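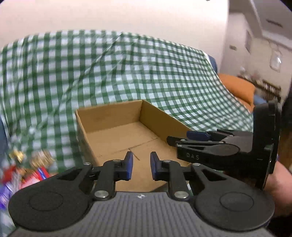
教学资源 > 机器人操作基础 > 实践环节 > 讲义七

讲义七　开放日参观与演示：手持夹爪双手装箱

适用对象：选修“机器人操作基础”的本科三年级学生，以及旁听的硕士一年级学生
编写：Florante Bautista
审阅：Matúš Jireš
配套材料：讲义三（位姿与坐标变换）、讲义五（模仿学习初步）

一、本讲的位置

本课程前六讲以课堂推导和仿真作业为主。第七讲安排在Getbridge开放日期间进行，由该单位的操作数据组向学生演示手持夹爪的使用方法，并允许学生在指导下完成一组完整的装箱采集。本讲义供参观前预习和参观后撰写报告之用。现场讲解的内容以演示人员口头说明为准，与讲义不一致之处，请在报告中注明。

参观后应能做到以下各点：说明手持夹爪与遥操作两种采集方式在动作记录上的差别；写出由夹爪轨迹得到相对动作的计算式；按规程完成一次双手装箱，并能判断自己所录的数据是否可用；对一段不合格的记录指出不合格的环节。

已修过“传感器与测量”的学生可以略读第三节。

二、参观安排

上午九时在Getbridge东门集合，签到后统一更换访客证。九时二十分至十时为全体讲解，由Princess Aquino主持。十时起分组进入演示区，每组四人，两人操作，一人记录，一人负责摆放物品，二十分钟后轮换。十一时四十分回到讲解室，由Ramil Navarro回答提问。下午为自愿参加的部分，地点在Rurkden楼二层，内容是策略回放和机械臂执行演示，人数有限，先到先得。

演示区按普通家居环境布置，留有桌布、坐垫、窗帘一类陈设，进入后请勿擅自移动。背包和外套放在讲解室。手机可以带入，拍摄前须征得操作人员同意。

迟到十五分钟以上者编入最后一组，不另行补讲。

三、手持夹爪的工作方式

1. 基本构成

演示所用的夹爪由操作者握持，手指的开合通过连杆传递到前端的两个指尖，指尖上装有软垫。腕部相机固定在夹爪本体上，随夹爪一同运动，因此在录得的画面里，夹爪自身始终占据下方的一大部分。初次看到这类画面的学生往往觉得遮挡过多。请注意，机械臂执行时安装的是同样构型的夹爪和同样位置的相机，采集画面与执行画面保持一致，这一点在训练中比视野的宽阔更要紧。

2. 位姿的获取

夹爪在空间中的运动轨迹由视觉与惯性测量联合估计。设第t时刻夹爪相对于世界坐标系的位姿为T(t)，则以当前时刻为参考的第k步相对动作为

A(t, k) = T(t)^(-1) · T(t+k)

式中T(t)为4×4齐次变换矩阵。采用相对动作之后，世界坐标系原点取在何处对训练没有影响，这也是同一套夹爪可以在不同房间之间搬动使用的前提。请在预习时自行验证：若将世界坐标系左乘一个固定变换G，A(t, k)保持不变。

双手任务还需要两只夹爪之间的相对位姿，即

R(t) = T左(t)^(-1) · T右(t)

计算R(t)要求两只夹爪的轨迹处于同一坐标系内，并且时间戳已经对齐。现场有学生常问，两只夹爪各自建图是否可行。各自建图时，左右轨迹之间相差一个未知的刚体变换，R(t)无法直接求得，必须先将两幅地图配准。Getbridge采用的做法是先建一幅公共地图，再让两只夹爪分别在其中定位，详见第四节的准备步骤。

3. 开合宽度

开合宽度是动作向量的最后一维。常见的获取方法有两种：在连杆转轴处安装编码器，或者由图像检测指尖的间距。前者读数稳定，需要标定零点；后者省去电气连接，受光照和遮挡影响较大。两种方法得到的读数都应归一化到零与一之间，零表示完全闭合。报告中请写明你认为哪一种更适合装箱任务，并给出理由，篇幅不超过半页。

4. 与遥操作的比较

遥操作记录的是机械臂实际执行过的轨迹，关节限位、速度上限都已包含在数据之中。手持夹爪记录的是人手的轨迹，可能超出机械臂的工作空间，也可能快于机械臂的允许速度。使用手持夹爪数据之前，需要做一次可达性筛查，将逆运动学无解的片段剔除。另一方面，手持方式不占用机械臂，一名操作者在半天内可以更换多个地点，操作者也能直接感到夹持力的大小。两种方式在课程项目中均可选用，选定之后不得中途更换。

四、装箱任务的操作规程

任务内容为：操作者双手各持一只夹爪，将台面附近的小件包装物品逐件放入敞口纸箱。纸箱不封盖，物品种类不限，以单只夹爪能够稳定夹起为准。

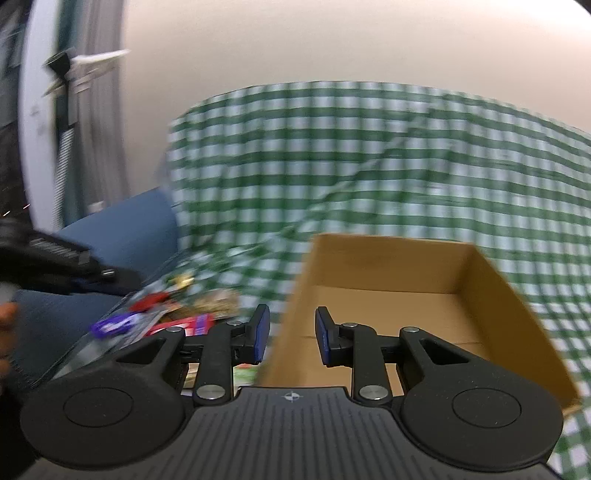 准备阶段按以下顺序进行。

（1）检查两只夹爪的指尖软垫。软垫松脱或有明显翘边时，交由演示人员更换，学生不得自行拆卸。

（2）将两只夹爪完全张开、完全闭合各三次，查看宽度读数能否回到两端。左右读数不一致时重新标定零点。

（3）手持一只夹爪沿任务区缓慢走一圈建立公共地图。镜头应依次经过墙面、布面、纸箱和地面。大面积纯色墙面缺少可供匹配的特征，经过时不要停留，也不要正对墙面转身。

（4）两只夹爪先后对准同步码，各停留两秒，用于时间戳对齐。

（5）摆放物品。由负责摆放的同学完成，操作者此时背向任务区。每一轮的初始位置都应有变化，物品可以相互压住，也可以斜靠。

录制阶段的要求如下。

起始姿态为两只夹爪张开、位于纸箱上方，指尖不接触任何物品。听到“开始”后方可移动。

每次只夹取一件。夹取时先调整方向，再靠近，最后闭合；三个动作之间不必停顿，但不要同时进行。软包装应夹在封边或厚实部位，避免夹住充气的中段。透明包装反光较强，指尖接触前应放慢速度。

移入纸箱时，夹爪应越过箱壁上沿后再下降。指尖触底之前打开夹爪，物品下落的高度以不翻滚为宜。若箱壁随之移动，可用另一只夹爪抵住箱壁外侧，这一协作动作属于本任务希望录到的内容，不视为失误。

物品滑落在箱外的，允许重新夹取，录制继续。物品滑落到任务区之外的，该条记录终止，由记录员填写原因。操作者不得用手直接触碰物品。

全部物品入箱后，两只夹爪回到起始姿态，保持一秒，由记录员喊“停”。

录制过程中常见的问题，Eduardo Abella在往届指导中整理过一份清单，现摘录其中与装箱有关的几条：

手腕转动过快，画面模糊，定位丢失；
两只夹爪靠得过近，一只挡住另一只的镜头；
操作者俯身时衣袖进入画面；
闭合之后立刻抬起，夹持尚未稳定；
放置时夹爪未完全打开便后撤，将物品又带出纸箱；
录制尚未结束，操作者已经转头与旁人交谈，夹爪随之下垂。

最后一条看似琐碎，往届报告中却屡次出现。

五、数据检查与取舍

每组采集完成后，由记录员在工作站上逐条回放。检查分为自动与人工两步。

自动检查包括：两路视频的帧数差是否在容许范围之内；轨迹是否存在跳变；宽度读数是否出现长时间不变；逆运动学是否有解。轨迹跳变的判定方法是比较相邻两帧的平移量，超过阈值即标记，阈值由演示人员现场给出。

人工检查包括：起始和结束姿态是否符合要求；初始摆放是否与上一条过于相似；夹取过程中是否有人手进入任务区；任务是否完整。

为便于讨论，下面给出Catacutan项目第一阶段的统计。该项目与本次演示采用同一规程，任务同为双手装箱。

录制总条数：1,091
检查后保留：943
剔除：148
其中因定位丢失剔除：53

第一阶段的计划条数为2,000，实际录制在完成一半多时暂停，先用已有数据训练了一版策略，再决定后续应补录哪些情形。请学生注意这一做法。课程项目的时间较短，先录满再训练，容易到最后一周才发现初始摆放过于单一。

关于剔除的尺度，各组可能有不同意见。一种看法主张只保留一次成功的记录，以保证动作干净。另一种看法主张保留失手后重新夹取的片段，使策略在执行中偏离后有机会恢复。Catacutan项目采用后一种，但要求重新夹取不超过两次。本课程不作统一规定，各组在报告中说明所取标准即可，同一组内前后必须一致。

六、下午演示的观察要点

参加Rurkden楼演示的学生，将看到策略在双臂平台上的执行过程。演示使用的数据管理工具名为Fullari，讲解时会多次提到，事先无须安装。

观察时请记下以下内容，供报告使用：

两只手臂如何分工，靠近纸箱一侧与远离纸箱一侧的物品分别由哪只手臂夹取；
动作块的衔接处有无可见的停顿；
夹取失败时，策略是重新靠近还是继续执行后续动作；
现场人员更换物品后，执行有无变化。

机械臂运行期间，所有人员站在黄线以外。急停按钮由演示人员掌管。演示可能因设备原因缩短或取消，届时以现场通知为准。

七、作业

1. 证明题。设公共地图的坐标系左乘固定变换G，证明相对动作A(t, k)与双手相对位姿R(t)均保持不变。若左右夹爪分别处于相差未知变换的两个坐标系中，说明哪一个量仍可使用。

2. 计算题。利用第五节的统计，计算保留率，以及因定位丢失而剔除的条数占全部剔除条数的比例，结果保留三位有效数字。若后续阶段的保留率不变，求为使两阶段合计保留2,000条，还需录制多少条。

3. 分析题。从本组记录中选取一条合格、一条不合格的，绘出两只夹爪的高度与开合宽度随时间变化的曲线，标出夹取、越过箱壁和放置三个时刻。不合格的一条须指出问题发生的时刻。若本组所有记录均合格，可向助教申请一条往届的不合格记录。

4. 讨论题。装箱任务中，另一只夹爪抵住箱壁的动作有时出现，有时不出现。试讨论这种不一致对行为克隆的影响，并提出一种处理办法。篇幅一页以内。

报告每组一份，第3题每人单独完成。图表须有坐标轴名称和单位，手绘曲线不予接收。提交方式与前几讲相同。

八、补充说明

关于时间对齐，讲义五中给出的插值方法默认两路信号的频率固定。手持夹爪的视频与惯性数据频率不同，且视频存在少量丢帧，直接按序号配对会产生逐渐累积的偏差。应以时间戳为准，对平移部分作线性插值，对旋转部分作球面线性插值。旋转矩阵逐元素作线性插值后一般不再是旋转矩阵，往届有不少组在此处失分。

关于四元数的符号。q与-q表示同一旋转，插值之前应检查相邻两个四元数的内积，内积为负时将其中一个取反。

关于左右手的命名。本课程统一以操作者的左右为准。个别往届数据以对面观察者的左右命名，读取时请查看数据说明中的对应字段。

关于借用。课程项目需要使用手持夹爪的小组，可在参观后填写借用申请，每组一对，借期五天，归还时由Ramil Navarro当面检查连杆和软垫。电池不得留在夹爪内过夜。

本讲义第四节的规程如有修订，将在课程页面公布，以最新版本为准。

标签：课程讲义　机器人操作　开放日　双手装箱　数据采集

联系课程组 | 版权所有，仅供教学使用 | 返回顶部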